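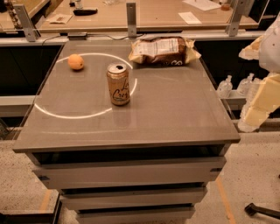

Hi again, and thank you for being so patient with the claim upload problem on the Palesix portal. I know you've been going back and forth with us since the first message, and I wanted to sit down and write out everything we've found so you have it all in one place. For the upload tests I made a pretend contents claim with three lines on it (an orange, a can of La Croix and a snack bag, all very low value, I promise!), so whenever those show up in the log below, please know they're mine and not one of your policyholders'. I'll clear them out once we close the ticket.

**Ticket 491**
**Opened by:** Shabalala agency, personal lines desk
**Product:** Palesix claims portal, renters and homeowners
**Status:** Workaround in place, fix pending
**Last updated:** April 15, 2021

**What you reported**

Photos attached to a contents claim show a green check mark on the agent side, but when the adjuster opens the same claim at Carorus, the attachment list is blank. You also said it doesn't happen on every claim, and that it seemed worse on renters policies. That last part was a big help, so thank you for mentioning it.

**What we tried**

- Cleared the browser cache and signed in again. No change.
- Uploaded from a second computer on a different network. No change.
- Sent the test claim as a homeowners claim. All the photos came through.
- Sent the very same claim as a renters claim. The claim came through and the photos didn't.
- Changed the file names to plain letters, no spaces. No change.
- Took the deductible off the test policy, which was a long shot. No change, and I've put it back.
- Saved the renters claim as a draft, closed it, opened it again and then submitted. Photos came through!

I ran that last one 4 times to be sure, and it worked each time.

**What we think is going on**

When you start a renters claim, the portal gives it a temporary claim number and swaps in the real one when you submit. The photos are being filed under the temporary number, and Carorus only looks under the real one. Saving a draft makes the swap happen early, so anything you attach after that goes to the right place. Homeowners claims get their real number on the first screen, so they never run into this.

The photos you already sent are safe, by the way. They're sitting under the old numbers, and we can move them over for you. It can take up to 12 hours for a moved photo to show on the adjuster's side, so please don't worry if you look right away and see nothing.

**What to do for now**

1. Start the renters claim and fill in the policy number and date of loss.
2. Click Save Draft and close the claim.
3. Open it from your drafts list and add the photos.
4. Submit as usual.

If you have claims already stuck, just reply with the claim numbers, one per line, and we'll take it from there. No need to ask your customers for their pictures a second time.

**Still open**

- Permanent fix is with the Pedier development team, no release date yet.
- Need to check whether PDF receipts are affected too. I've only tested photos so far.
- Waiting on your list of stuck claims.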